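Washing Thin Curtains and Other Large Fabrics at Home

2 June 2022

In our flat in Wimwood we have seven windows, and for many years I brought all the curtains to the cleaner's. It was expensive and one time they came back shorter than they went. So I started to wash them by myself, and I want to write down how I do it, because I was searching such a page in the beginning and found only short answers.

First you must look at the label. If the label says only dry cleaning, please believe it. I did not believe it with a lined velvet curtain and the lining shrank but the velvet did not, and after this the bottom was hanging like a bag. If there is no label, take a corner that is hidden behind the furniture, make it wet with lukewarm water, press a white cloth on it and let it dry. When the white cloth has color on it, this fabric must be washed alone and cold. When the corner is wrinkled or smaller after drying, do not wash it at all.

Before washing

Take down the curtains in the morning of a dry day. Shake them from the window or on the balcony, slowly, so the dust goes out and does not stay in your hair. Then go over them with the vacuum cleaner, with the soft brush and on the lowest power. Many people skip this. But dust together with water becomes a gray soup, and the gray soup goes into the fabric and you will wash two times.

Remove all the hooks and rings. I put them in an old sock with a knot and wash the sock in the same evening by hand, with a drop of dish soap. Metal hooks must be dried well with a towel, otherwise they make small brown points on the heading tape the next time. If your hooks are already rusty, throw them away. New ones are cheap.

Measure the curtain now, the height and the width, and write it on a paper. You will need it later when you iron.

If there are stains, treat them before the water. For grease from the kitchen I use plain dish soap, one drop, spread with the finger and left for a while. For old tea or coffee I use a paste of baking soda and water. Do not rub a thin fabric with a brush. The threads move apart and you will see this place forever when the sun is behind it.

Soaking

For soaking I use the bathtub. The water should be only lukewarm, so your hand feels nothing special. For one pair of thin curtains I put 100 grams of washing soda if the fabric is white cotton or polyester. For colored fabrics, for wool and for silk never use soda, only a mild liquid detergent. Let the curtains lie one hour and push them down sometimes with the flat hands. Let the water out while they are still lying in the tub, and press them to the wall of the tub. If you lift a curtain full of water, it is very heavy and can tear at the heading.

If you have smokers in the house, the water will be yellow like weak tea. Make a second bath, and a third one if necessary. In the building where we lived before, in Florkeck, the kitchen curtains needed three baths each time.

In the machine

Use the gentle program, 30 degrees or cold, and fill the machine only to the half. Thin curtains need room to swim. I put them inside a big laundry bag, or in an old pillowcase closed with a ribbon. I use liquid detergent and not powder, as powder leaves white lines in the folds. No softener. It makes the fabric sticky for dust and in two weeks they look tired again.

The spin should be very low or completely off. My machine has 1000 as the normal speed and this is much too strong. When the curtains have been spun at that speed, the wrinkles are like pressed in, and you can iron the whole evening without success.
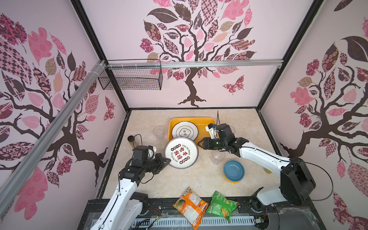 Take them out as soon as the program is finished. This is important more than the detergent and the program together. A wet curtain that is lying in the drum for one night will have wrinkles and also a smell, and then you can begin again.

Drying

The best way for thin curtains is to hang them back on the rod when they are still damp. The weight of the water pulls them straight and you save the ironing. Put old towels on the floor below and leave the window a little open. The rod must be clean before, so wipe it with a damp cloth, also from the top side where you cannot see. I forgot it once and had a gray line on all the white ones.

Wooden window sills do not like drops, so cover them also. If your rod is weak or only fixed with adhesive, do not hang anything wet on it. In this case use a drying rack and lay the curtain over several bars, so it has no sharp fold in the middle.

Heavy curtains I dry outside, on two lines, with the fabric lying across both. Keep them in the shade. Strong sun takes the color out of a wet fabric faster than out of a dry one. In January I do not wash heavy curtains at all. They need so long in the cold rooms that they start to smell like a cellar.

Ironing

If you need to iron, do it from the wrong side and when the fabric is slightly damp. Begin with the lowest heat, try a corner, and go higher only if it does not help. Go in the direction of the length and do not pull to the sides. Now take your paper with the measures. If the curtain lost a little in the height, you can stretch it gently with the hands while it is warm and damp, and often you win back what was lost.

For polyester put a thin cotton cloth between. The shine which comes from a too hot iron does not go away.

Tablecloths

Tablecloths are more easy because they are strong, but they have more stains. Red wine should be treated at once: press with kitchen paper, then cold water from the back side of the fabric, so the wine is pushed out the same way it came in. Salt did never help much in my house. Candle wax I let become hard, in the freezer if the cloth is small enough, and I break it off with a spoon. What remains goes away with an iron between two sheets of brown paper. Change the paper often.

Starch is old-fashioned but I like it. A starched cloth does not take the dirt so fast. I mix 4 spoons of corn starch in a cup of cold water until it is smooth, then pour it in a liter of hot water while stirring, and let it cool down. Dip the clean cloth, squeeze, dry almost completely and iron.

Bedspreads and sofa covers

A big bedspread often does not fit in a home machine. If you must press it inside with force, it is too big, and the middle will stay dirty and full of soap. Go to a laundromat with large machines. The one I use is in Usum, near the market, and I go there before lunch when it is quiet. Bring your own detergent.

Sofa covers should be closed before washing, all zippers and all buttons. Turn them inside out. Put them back on the cushions when they have still a little dampness, then they stretch better and the corners sit right. But the cushion must get air for one day after this, standing on its side, or it can become moldy inside.

Putting away

Fabrics for the other season should be fully dry and never starched when you store them, as starch brings small insects. I roll them on cardboard tubes from the fabric shop, with an old sheet around. Rolling makes no hard folds. If you have no tubes, fold loosely and open them once in the winter to fold in another place. Write on a piece of paper which window they belong to and pin it on the outside of the sheet.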